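2 July 2021
Posted by Livia

Do you fold your jumpers, or do you roll them? Or are you (like me, most of my life) a heap-on-the-bed sort of person? Whichever it is, I'd love to hear from you!

I'm putting together a little study called Mollen, all about how people fold and put away knitted clothes at home. I'm looking for people to take part during July, and you really don't need to be tidy. I've had plenty of very neat folders already and I could do with more of the rest of you.

I started Mollen after clearing out my own drawers and finding that every cardigan I owned had a crease straight across the front. I asked my sister how she did hers, then the people at work, and everyone had a different way and was quite sure it was the right one. So I began writing it all down. At last count I had 189 replies to the short form, and I'd like to get to 300 before I stop.
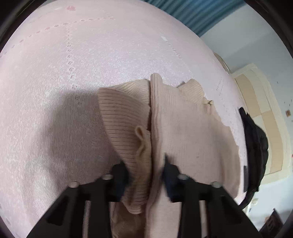
Knits are the awkward ones, you see. A shirt more or less tells you where to fold it, but a chunky rib has a mind of its own, and anything with a thick hem or a loop or a tie on it never wants to lie flat. Most of us end up doing it on the bed too, on top of a sheet that slides about, and I want to know how you manage that. Do you smooth it out first? Sleeves in or sleeves behind? Do you give up and bundle it?

What you'd be doing: pick six knitted things you already own, fold them the way you normally would, and keep a few notes over two weeks on where they went and what state they were in when you took them out again. Then we have a chat on the phone, half an hour or so, longer if we get going (I do get going).

You need to be over 18 and do at least some of your own washing. Beginners, grandparents, students with one drawer and a chair, all very welcome. You don't have to buy anything, and please don't iron specially for me.

There's a thank-you of a 3,000-point voucher for the Garrido wool shop, which you can spend on yarn, buttons or mending bits. You'll also get a copy of the booklet when it's done. Lutska are printing it for me and it should have lots of folding diagrams in it, with yours included if you're happy for me to use it.

To join in, send me a message through the Mollen page with your first name, the best time to ring, and one line about the most annoying jumper you own. I read every one of them and I'll write back within the week.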